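Sat 29 August

The fall television schedules are now substantially complete, and readers of this blog will know that I set aside one post each year to record what I intend to watch, what I intend to leave alone, and on what grounds. The present post concerns scripted drama only. Comedy will follow in October, when the half-hour programs have had time to settle.

## Returning programs

*Stinia* begins its fifth season with a new production office and, according to the network's announcement, a shorter order of 10 episodes. I regard the reduction as sound. The fourth season carried two storylines, the harbor inquiry and the custody case, that did not require the hours assigned to them, and the inquiry in particular was resolved in an episode most viewers could have written after the second week. The finale was strong. It would have been stronger three weeks earlier.

The opening titles are to be replaced. I register a mild objection. The existing sequence, with the ferry and the slow organ chord, is one of the few remaining on broadcast television that runs longer than 30 seconds, and it prepares the viewer for the pace of what follows.

*Prastton* also returns, in its former Thursday position. Last season it was moved twice and preempted once without notice, and its audience declined accordingly. The network has described the new placement as permanent. I have kept a record of such assurances over the years and will not reproduce it in full.

My reservations about *Prastton* are confined to the writing of the hospital board. The ward scenes remain excellent. The board scenes, by contrast, consist almost entirely of persons at a long table informing one another of matters they must already know. A viewer who joined the program last week would be grateful for this. A viewer who has been present since the pilot is less well served.

## New programs

*Fleris* is the most discussed of the new dramas. It is a period piece set in a mill town during a disputed election, and the network has released the first two episodes to reviewers. I am not a reviewer and have seen only the trailer, which is too long and gives away a death. The cast is drawn largely from the stage, and the dialogue in the trailer is delivered at a speed that suggests confidence in the audience. I will watch the first three episodes before forming a view.

*Tesfamariam* is a legal drama named for the firm at its center. The premise is familiar: a small practice accepts a case against a large employer and discovers that one of its own partners once advised the other side. The distinguishing feature is that a single case occupies the entire season. Programs built in this manner depend heavily on the middle episodes, where attention tends to fail, and I would ask readers to be patient with it through the holidays.

I have been asked whether *Tesfamariam* will be available for streaming on the day after broadcast. The network's schedule states that it will. *Fleris* will not, and must be watched or recorded at the time of transmission.

## Programs omitted

Two further dramas have been announced for the same period and are not treated in this post. One is a continuation of a series I did not finish. The other concerns a submarine, and I have found over many years that I do not enjoy them - the fault is mine.

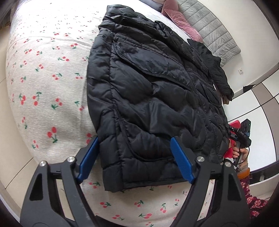

*The black quilted jacket on the cherry-print sheet.*

## Notes on viewing and correspondence

As in previous years, I will post remarks on each episode of *Stinia* and *Prastton* on the morning following broadcast. *Fleris* and *Tesfamariam* will be taken together in one weekly post until it is clear which of them merits separate treatment.

Comments remain open. The limit is 3,000 characters, and comments that exceed it will be returned by the system without notice to me. Readers are again requested to refrain from discussing episodes that have not yet aired in all time zones. Last season this rule was broken on the night of the *Stinia* finale - by a regular correspondent, who has apologized - and several readers in the West learned the outcome of the custody case over dinner.

Corrections to the schedule will be made in the body of this post and marked with the word "revised."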